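Saturday, July 3, 2021
By Delia Zapata

Went to a show at the Danent last week and I'm still annoyed, so. Bear with me.

The doors said seven. First act came on at 9:25. Two and a half hours of standing on a sticky floor listening to somebody's playlist, and when the singer from Nurora finally walked out half the room had used up whatever they came in with. She was great, by the way. Small voice, big songs, one guitar. I caught five of them and then had to run for the last bus.

Why do we put up with this? A movie starts when it says. A play starts when it says, and they'll lock you out if you're late. Live music gets a pass becuase it's supposed to be loose and wild. Fine. But loose and wild on a Tuesday with work in the morning is a bar trying to sell you a third beer.

And bars need the money, I know. It's been an awful year and a half. The Danent holds 948 and I doubt they've filled it once since reopening. I want them to stay open. I paid $29 plus fees and I'd have paid 37 to see the whole set. 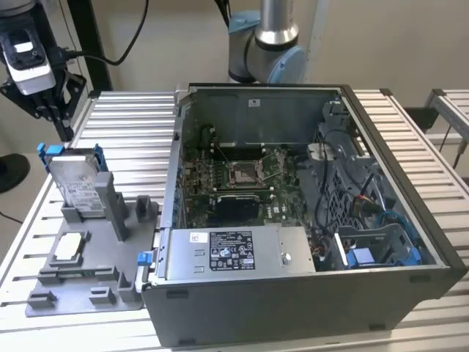
An open desktop computer case with its motherboard in view.

Compare Flito, the little room over the tire shop. They post set times. Real ones, on the door, in marker. I saw Huenchumán there in November of 2019, on at eight, off at 9:15, everyone hung around after and bought records. The bar did fine. People drink more when they're in a good mood – somebody should tell the Danent.

I've heard the other side. Post the times and no one shows up for the opener. Maybe. I've also watched plenty of openers play to a crowd that was tired and staring at it's phones, and I'm not sure that's the better deal for them.

So post the times. Start within ten minutes of them. Let the babysitter people and the bus people come back, there are a lot of us and we buy T-shirts.

Nurora plays again next month, same place. Doors at seven. I haven't bought a ticket yet.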